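青少年冰球解说与转播项目中期进展汇报

收件人：Sterbridge 体育基金 项目组
汇报人：Mayu Wada

大家好！

上次开会的时候，Noboru Tsuji 跟我说，中期报告别写成流水账，也别写成广告，想到什么重要的就写什么。那我就照着这个路子来了，可能有点啰嗦，您多包涵。表格和票据都在另外的附件里，这份只讲事情。

先说最要紧的：节目播出来了。川口冰场（我们平时都直接叫 Kawaguchi，下面也这么写）的少年组联赛，从一月开始有了自己的现场音频转播，外加一档赛后聊天节目，名字叫《蓝线以内》。名字是孩子们投票投的，我个人投的是另一个，输得挺惨。

申请书里当初写的是“培养一批能独立完成冰球比赛解说的中学生”。现在回头看，“独立”这个词写得有点大胆。冰球太快了，真的太快了！换人不停表，球从板墙弹出来你还没看清号码，那边已经形成二打一了。成年人坐到话筒前面都会发懵，何况是十四五岁的孩子。所以头两个月我们基本没碰直播，就是看录像、关掉声音、自己配。Kanako Sakai 带着他们一节一节地过，她以前做过地方台的冰上项目转播，耐心好得让我惭愧。她的办法很土：第一遍只许说球在谁脚下、谁的杆上，别的一个字都不准加；第二遍可以加位置；第三遍才可以加形容词。孩子们一开始嫌闷，后来自己发现，把“球到了左侧底角”说清楚，比喊十句“漂亮”都管用。

现在固定参加的学员一共57人，分成6个小组，每组里有主解说、搭档评论和记统计的。统计这个岗位原来没人愿意坐，都想拿话筒嘛。后来 Ryota Higuchi 想了个主意，规定每节休息时间由统计员来念射门和争球数据，还可以挑一个数字讲自己的看法，这下反倒成了抢手的位置。有个女孩子讲罚时后的防守站位，讲得比我这个看了二十年球的人还明白，Ryota 在旁边一直点头。

再说设备。您批的那笔钱主要花在调音台、耳麦和一套备用的网络上。耳麦我们没有买最贵的那一档，选了带降噪、孩子戴着不夹头的。冰场那个回声您是知道的，制冷机一启动，低频嗡嗡地全进来了。我们试了好几个位置，最后把解说席挪到了看台中段靠计时台的一侧，视野牺牲了一点，靠近客队球门那个角会被玻璃接缝挡住，不过声音干净多了。挪位置这件事还得谢谢冰场方面，他们把那几排座位给我们留出来了，比赛日不卖票。

节目制作用的是 Hovel 这个剪辑平台，申请时我们写的是另一套软件，这个变更我在邮件里报备过，这里再记一笔。换的理由很简单，几个孩子可以同时在一条时间线上改，不用把文件传来传去。缺点也有，导出偶尔会卡，遇到长节目得拆成两段。我们现在的习惯是比赛一结束先导一版粗的存着，晚上再慢慢修。

转播的播出渠道是 Trinero，一家做社区体育音频的小平台，听众以家长和本地球迷为主。我知道基金这边一直关心收听情况，我也不想拿好听的话糊弄您：平时的联赛场次听的人不多，基本就是两队的家长、爷爷奶奶，还有几个去了外地念书的老队员。到了和邻市那支队的同城对抗，人一下子就上来了，聊天区刷得飞快，有位爷爷全程用一个字评论，就是“传”。我们以后会按场次类型分开统计，混在一起算平均，看着不高不低，其实什么也说明不了。
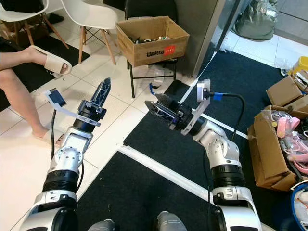
赛后节目为什么要做成现场直播，录好了再播不是更稳妥吗？

因为孩子们在直播里学得更快，家长也更愿意准点守着听，录播试过的那几期，孩子们总想重来，一段开场白能录到晚上九点，稿子越改越像作文。直播错了就错了，下一句接着说，下一期再补一句更正就好。

顺着这个说说出过的岔子吧，报告里总得有这一块。最大的一次是网络断线，第二节打到一半，转播没声音了，备用线路切过去花了3分钟，偏偏这中间进了一个球。两个解说员不知道已经断了，还在那里激情澎湃地讲，讲得特别好，可惜外面一个字都没听到。事后我们把监听流程改了，现在统计员旁边多放一部手机，一直连着播出端听回放，一旦没声就举牌子。这之后又断过一回，十几秒就切好了。

还有一次是内容上的。一位学员在节目里点评对方守门员，说人家“反应慢，手套侧一打一个准”。话说得不算难听，可那位守门员也才十三岁，他妈妈当晚就写信来了，写得很克制，我读完脸上发烫。我们第二天就打电话道了歉，之后全体学员坐下来聊了一个下午。聊出来的规矩也不复杂：可以讲这个球是怎么进的，可以讲站位和视线被挡，不给未成年球员下“他就是不行”这样的结论。Zorica Bošković 那天专门过来了，她年轻时自己就打守门员，讲了讲当年被广播里点名批评是什么滋味，孩子们听得很安静。后来那位学员自己提出，请对方守门员来节目里做嘉宾，两个人聊怎么看远射，聊得停不下来，超时了，我没舍得掐。

教练这边的反应一开始是比较冷淡的，这个我也如实写。有的教练担心解说会干扰球员，有的觉得更衣室门口多几个拿话筒的小孩很烦。我们跟每支队都单独谈过，最后约好：赛前不采访，赛后等教练讲完话、球员出来了再采访，每队每场最多请2个人，球员不想说就不勉强。守了这几条以后，关系顺多了。现在反而有教练主动把赛后想讲的几个点告诉我们，说借节目让家长听听，比如为什么第三节缩短了换人时间，为什么让小队员上去打少打多。家长听懂了，看台上的埋怨也少了些，这是教练原话，我没添油加醋。

预算执行方面，整体在计划之内。设备这一项花得比原来少一点，交通这一项多了，主要是客场转播。原计划里只有主场，后来孩子们和家长都希望跟着去客场，我们就试了几场，器材加人得一辆大点的车，来回的油费和过路费比想象中高。我想申请把设备项的结余调到交通项，总额不变，具体数额在附件里，麻烦您看一下，能批的话给我回个信，不能批我们就把后面的客场减掉，只保留季后赛那一轮。

人手上，Kanako 下个阶段来的次数会减少，她自己那边的工作忙起来了，不过录像课她答应继续带。空出来的部分由 Ryota 顶上，另外我们打算让高年级的学员带新学员，一个老的坐旁边，一个新的拿话筒，老的只许在纸上写提示，不许抢话。试了两场，最难熬的是老学员，憋得满脸通红，哈哈。

有件小事我想写进来。组里有个男孩，以前是打前锋的，膝盖受伤之后就不来冰场了，他爸爸硬把他送到我们这儿，头几次坐在最后一排一句话不说。有一场评论搭档临时发烧没来，Kanako 就把耳机递给他了。他一开口讲的就是前锋回追的路线，哪一步该收、哪一步该伸杆，讲得又细又准，主解说都听愣了，忘了报比分。现在他每场都到，到得比我还早，自己带一个本子记换人的组合。我不知道这种事在评估表里该填在哪一栏，就写在这儿了。

对照申请书里的目标，我自己的判断是这样的：主场转播这一项已经做到了，赛后节目也稳定了，学员独立完成整场解说的，目前只有部分小组可以，其他的还需要大人在旁边看着网络和时间。教材那一项是落后的，原定现在该有初稿，手里只有散着的讲义，大概是录像课的练习单、术语表和采访提纲这几样，还没有人坐下来把它们理成一本。这个责任在我，转播一忙起来，写东西的时间全没了。Noboru 提议把范围收小，先出解说入门那一部分，采访和剪辑留到后面，我觉得可行，也请您这边给个意见。

下一阶段要做的事，按时间顺序说一下。先是季后赛的转播，主客场都想覆盖，要看上面说的交通费能不能调。然后是女子组的比赛，她们的场次排得很早，有的早上七点就开球，之前一直没有转播，球员自己来问过好几回了，这次一定要补上。再往后是休赛期，安排一个短训，把录像课和发声课放在一起，发声课想请外面的老师，好几个孩子一激动嗓子就劈，一场下来第二天说不出话，这样喊下去肯定不行。教材初稿也放在休赛期里完成，我已经跟家里人打过招呼了，那段时间周末别找我。

另外您上次问，能不能在节目里加一句基金的鸣谢。可以的，已经加了，放在开场和最后一节休息，由学员自己念。第一次念的时候把 Sterbridge 念得磕磕绊绊，现在顺多了，您有空可以上 Trinero 听听看。要是您愿意来现场就更好了，解说席后面给您留个座，冰场里冷，记得多穿一件，热茶我们有。

附件：设备清单、支出明细、调整申请、学员出勤表。有哪里写得不清楚，直接打给我就行，比赛时间除外，那会儿我手机静音。

Mayu Wada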